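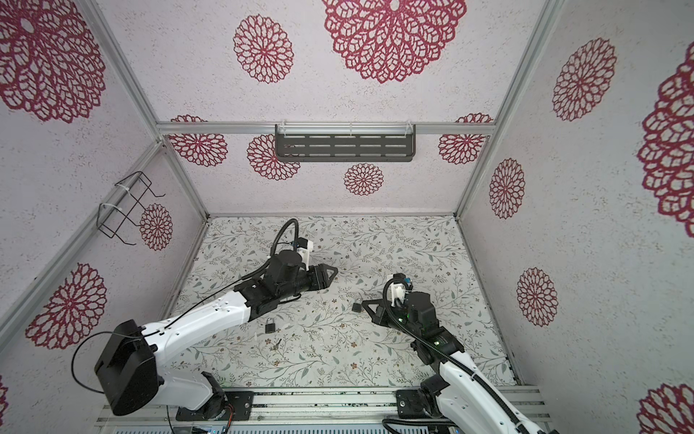 Evangelia Vrettos pregunta si puede cambiar la combinación de su candado sin conocer la que trae puesta. No se puede: todos los modelos de combinación de la serie Priteo exigen abrir primero el candado con el código vigente. Si lo ha perdido, vaya directamente al apartado 4.6.

4. Puesta en servicio y mantenimiento de los candados

Esta sección se aplica a los candados de llave y de combinación de la serie Priteo, en los anchos de cuerpo de 40 y 50 mm. Los cierres para persiana metálica se tratan en la sección 5.

4.1 Antes de empezar

Compruebe que el grillete (el arco de metal que entra y sale del cuerpo) se mueve sin rozar. En los candados nuevos puede notarse cierta resistencia durante las primeras aperturas.

Anote el número grabado en la llave y guárdelo separado del candado. Es el número que se pide para encargar copias. No está grabado en el cuerpo, y sin él el distribuidor tendrá que desmontar el cilindro.

Nota: las llaves de la serie anterior, Plasenik, entran en el ojo de los candados Priteo pero no giran. No las fuerce.

4.2 Primera apertura de un candado de llave

1. Retire la etiqueta del grillete.
2. Introduzca la llave hasta el tope, con los dientes hacia el lado corto del grillete.
3. Gire en el sentido de las agujas del reloj. El grillete salta solo.
4. Gire el grillete media vuelta para liberar el lado corto.
5. Devuelva la llave a la posición inicial y sáquela. En los modelos con retención, la llave no sale mientras el candado esté abierto – es el funcionamiento normal.

Repita la operación con cada una de las llaves entregadas. Si una de ellas va más dura que las otras, apártela y pida que se la sustituyan antes de hacer copias a partir de ella.

Precaución: no cierre el candado en el aire para probarlo si no tiene la llave en la mano.

4.3 Elección del punto de cierre

El candado protege lo mismo que la pieza a la que se engancha. Un portacandado fijado con tornillos a la vista se desmonta con un destornillador, sea cual sea el candado.

1. Mida el diámetro del orificio del portacandado. El grillete debe entrar con poca holgura.
2. Coloque el portacandado de forma que, una vez cerrado, la solapa cubra las cabezas de los tornillos.
3. En puertas de madera, use tornillos pasantes con tuerca por el interior. En puertas de chapa, añada una contraplaca.
4. Cuelgue el candado con el ojo de la llave hacia abajo. Así entra menos agua.

En verjas y cancelas, deje la cadena corta. Una cadena con mucha caída permite apoyar el candado en el suelo y golpearlo.

Nota: el portacandado Plivbridge, referencia 1165, admite los dos anchos de cuerpo. Se vende sin tornillos.

4.4 Cambio de combinación

Sólo para modelos con ruedas de números. Haga el cambio con el candado en la mano, nunca ya colgado en la puerta.

1. Ponga el código actual y abra el candado. El código de fábrica es todo ceros.
2. Gire el grillete 90 grados y empújelo hacia dentro.
3. Sin soltarlo, siga girando hasta completar media vuelta.
4. Marque el código nuevo. Mantenga la presión sobre el grillete mientras mueve las ruedas.
5. Vuelva a los 90 grados, suelte el grillete y llévelo a su posición normal.
6. Con el candado todavía abierto, mueva las ruedas, marque otra vez el código nuevo y compruebe que el grillete sube y baja.
7. Cierre y abra tres veces antes de instalarlo.

Precaución: si el grillete se suelta durante el paso 4, puede quedar registrado un código intermedio. No cierre el candado. Repita desde el paso 2 con las ruedas tal como hayan quedado.

Evite fechas de nacimiento, el número del portal y las cifras seguidas. Después de cerrar, desplace todas las ruedas y no solamente la última.

4.5 Limpieza y engrase

En interiores basta con una revisión al año. En exteriores, haga una en marzo y otra antes de las primeras heladas. Cerca del mar, una vez al mes.

1. Abra el candado y sople el ojo de la llave con aire a presión.
2. Aplique grafito en polvo o lubricante seco para cerraduras. La dosis es pequeña, una sola pulsación.
3. Meta y saque la llave varias veces y límpiela con un trapo entre una y otra.
4. Ponga una gota de aceite fino en cada orificio del grillete. Retire el sobrante.

No emplee grasa espesa ni aceite de cocina. Atrapan el polvo y acaban bloqueando los pernos, sobre todo con frío.

Si el candado está helado, caliente la llave con la mano o con agua templada, séquela e introdúzcala. No aplique llama al cuerpo: los muelles pierden temple y la junta se deforma.

4.6 Pérdida de llaves o de código

Candado de llave, con número anotado: encargue la copia en cualquier distribuidor Papadakis. El plazo es de 7 días laborables. Se pedirá un documento de identidad y el justificante de compra.

Candado de llave, sin número: si el candado está abierto, llévelo al distribuidor. Si está cerrado, habrá que cortar el grillete, y el candado no se repara.

Candado de combinación: no existe código maestro. Con el candado abierto se puede recuperar el código en taller. Cerrado, hay que cortarlo igualmente.

Nota: los grilletes de 50 mm son de acero endurecido y no ceden con una cizalla de mano. Utilice amoladora con disco de metal, gafas y guantes, y retire antes cualquier material inflamable.

4.7 Averías frecuentes

La llave entra pero no gira: compruebe que llega hasta el tope. Si llega, engrase según 4.5 y espere unos minutos antes de probar otra vez.

El grillete no salta: empújelo hacia dentro mientras gira la llave. Suele ocurrir cuando la cadena tira del candado.

La llave se ha partido dentro: no introduzca pegamento ni otra llave. Si asoma un trozo, sáquelo con alicates de punta fina, tirando recto.

Las ruedas giran sin marcar punto: el muelle interior está roto. Sustituya el candado.

Revisión de esta sección: 3 de enero de 2020.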